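Refinishing a walnut-stained table: oil or poly?
Clerkow Home Forum > Finishes and Floors

galik_left
Bought a dark table secondhand in May, and the top is thirsty. I leave a glass on it for the length of a phone call and get a ring that could pass for a crop circle. The last owner says it was oiled. The last owner also said it was "barely used," so weigh that as you like. I want something I can eat soup over without filing paperwork first.

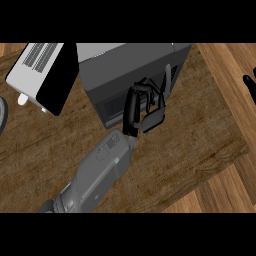

How long should oil cure before the table gets normal use?
Give it 14 days in a warm room, longer if it still smells like a hardware store when you lean in.

collet77
Posts: 2,205
The answer above is fine for oil, but why oil at all? Three thin coats of wipe-on poly and you can forget the table exists. I did mine before my kids learned to hold forks. It looks the same now, which is more than I can say for me.

otitz_shed
Posts: 3,923
Because poly looks great until it gets one deep scratch, and then you're sanding the whole top down on your knees. With oil you rub a little into the bad spot and go have lunch. I've had this fight on here so often I could post both sides myself.

collet77
You have posted both sides yourself. Check the Galik stain thread.

otitz_shed
I was younger then. Anyway, galik_left, before you put on anything, find out what's already there. Put a drop of water on it and wait 5 minutes. If it soaks in and goes dark, there isn't much left protecting the wood — if it beads up, you've got an old film or wax and new oil will just sit on it and sulk.

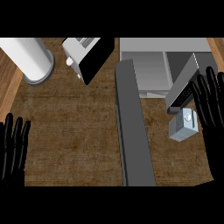
Do that in more than one spot, too. The middle of a table and the ends can be on completely different finishes, depending on how lazy the last guy was. I once had a top that was sealed everywhere except where people ate.

galik_left
Did the drop thing. Soaks in at one end, beads at the other. So I own two tables.

collet77
Mineral spirits on a rag for the beading end. If the rag comes up yellow and gummy, it's wax. Then poly.

otitz_shed
Then oil.

galik_left
Going to buy coasters while you two work it out.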